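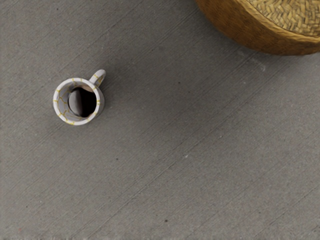 Ask me again when one of them can clear a kitchen without a person standing beside it holding the stop button. The remark was made from the back row at the end of the last session. It contains most of the definitions needed for this unit, and these notes begin from it.

Unit 6. Can machines do chores yet?
Woltitz Institute, Introduction to Service Automation
Read before the lab. Bring the worksheet from Unit 5.

6.1 What counts as doing a chore

A chore is a task with a goal state that the user can check, carried out in a space that was not built for the machine. Clearing a kitchen is a chore. Moving one mug is a step within a chore. Public demonstrations usually show steps, and the question asked by the audience is usually about chores. Keep the two apart in your reports.

Three quantities are needed before any claim can be assessed:

Unaided completion. The goal state is reached and no person touches the machine, the object or the controls after the start signal.

Assisted completion. The goal state is reached, but a person reset the arm, moved the object, or selected a new grasp from a menu.

Time to completion, measured from the start signal to the release of the last object. Report the median and the worst case. The mean by itself hides stalls.

The stop button in the remark is a fourth quantity, supervision. A machine with a high completion rate that needs constant watching has not removed the labor. It has changed a person carrying mugs into a person watching mugs being carried. Record supervision as minutes of attention per hour of operation.

6.2 The step used in this unit

The step is to move the mug across the floor to the woven basket. The simulated start state has the mug upright on gray concrete, with open floor between it and the basket. The handle points roughly toward the basket. From directly overhead the mug is a thick white ring around a dark center, and the handle is a small loop at the upper right.

For a person this is too simple to be described as a task. For a machine it divides into perception, grasp selection, transport and release, and each can fail separately.

6.3 Perception

An overhead view gives the outline of the rim and almost nothing about height. If the controller has a depth reading, the height comes from that. If it has color only, the height must come from a stored model of the mug or from a second view.

The dark center is ambiguous. It may be a shadowed interior or it may be a dark liquid such as coffee, and the overhead view does not settle the matter. The two cases call for different motion. An empty mug may be tilted, carried quickly and set down on its side. A full one must stay level, with limited acceleration. A controller that cannot tell should assume the mug is full. Most controllers in our trials made no assumption at all, as the state of the contents was not one of their variables.

The gold lines on the mug are a second difficulty. They branch like the seams of a repaired bowl and cross the rim in many places, so a rim detector that follows a continuous white edge receives a broken one. Two common results are a rim fitted to part of the circle, with its center displaced, and a rim reported as several short objects. Fitting a circle to all edge points, with outliers removed, handles both. Training on plain white mugs does not.

The specks on the floor should be below the size threshold. Check that they are. A threshold set too low for a tidying task will send the arm after marks in the concrete.

Question for discussion: the basket is only partly in view at the start. Should the machine look for the rest of it before it picks up the mug, or after? State the cost of each order.

6.4 Grasp selection

Candidate grasps for a parallel gripper:

(a) Rim pinch, one finger inside and one outside. Tolerant of errors in mug height. Puts a finger in the drink if there is one.

(b) Outside body grasp, from above. Needs an opening wider than the mug and clearance for the handle. Keeps the mug level.

(c) Handle grasp. Closest to the human habit. Needs the handle angle to within a few degrees, and the mug turns in the fingers if the load is off center.

Students tend to choose (c) on first attempt. It is the weakest of the three with the hardware in the lab. The Grusero arm has flat fingers, and a curved handle touches them along a narrow line. Choose (a) for an empty mug and (b) otherwise.

6.5 Transport and release

Transport over open floor is the solved part. The path is free and any standard planner will find it. Release is less well solved. The top surface of the basket is a tight weave with a slightly raised edge. A rigid base set down on a woven surface may rock, and the contact force rises more gradually than on concrete. A release rule tuned on a hard tabletop, such as opening the fingers at a fixed force, can open late or fail to open.

The goal state also has to be written down. "At the basket" admits at least two readings, on it and next to it. The lab uses "on it, upright, fingers clear." A user at home will not supply a definition this complete, and guessing what was meant is part of the chore.

6.6 Results from the Drurnska trials

The trials were run in the Drurnska workshop in August, on the physical arm, using the step in 6.2 with the mug position and handle angle changed each time. The mugs were empty.

Trials: 101
Unaided completion: 52
Assisted completion: 34
Not completed: the remainder

Of the trials that were not completed, 11 ended at the grasp and the others at the release. No trial ended during transport.

Observations on these numbers:

The unaided rate is slightly over one half. With this sample the 95 percent interval runs from 42 to 61 percent. Do not report the rate with a decimal place.

Adding the assisted trials gives 85 percent. Both figures are correct, and they answer different questions. A summary that gives the second without stating that a person helped is misleading, and will be marked as an error in your reports.

A chore is a chain of steps. If each step succeeds independently at 85 percent, five in a row succeed 44 percent of the time and ten in a row 20 percent. At the unaided rate, five in a row succeed less than 4 percent of the time. Independence is a convenient assumption and is probably wrong in both directions: a bad calibration spoils many steps together, and a good retry policy recovers some that would otherwise be lost.

The trials do not measure breakage cost. A dropped towel can be picked up again. A dropped ceramic mug ends the step and adds a cleanup task, which is harder than the original one.

6.7 Shop floor compared with household

The same arm does better on the shop floor, for reasons that have little to do with the arm. Parts arrive in fixtures. The lighting is fixed. Object types are known in advance, and a new one comes with a drawing. People are kept out of the work area or are trained to enter it. When a cell fails, a technician is in the building.

The Li tote-handling cell, covered in Unit 4, is a fair comparison. Its gripper is simpler than ours and its vision is a single fixed camera. It runs unattended through a shift on the strength of the fixtures. Place a loose tote at an angle on the infeed and it stops, as designed. That is acceptable in a warehouse. In a kitchen every object is at an angle on the infeed.

The working answer for this unit is therefore conditional. Single steps with rigid, known objects on clear surfaces can be done now, with supervision. Repetitive handling in a prepared space can be done without it. Whole household chores, in an unprepared room and with nobody watching, cannot yet be claimed on the evidence in these notes.

6.8 Lab preparation

Load the start state from 6.2 and run rim detection before any motion. Save the fitted center and radius.

Rotate the handle through a full turn in equal increments and record which grasp the selector returns at each angle. Mark any angle where two neighboring increments return different grasps.

Repeat with the contents variable set to full. If nothing in the output changes, find out where the variable is dropped.

Write one paragraph in reply to the remark at the top of these notes. Give a number for supervision and state how it would be measured. Hand it in with the log files at the start of the lab.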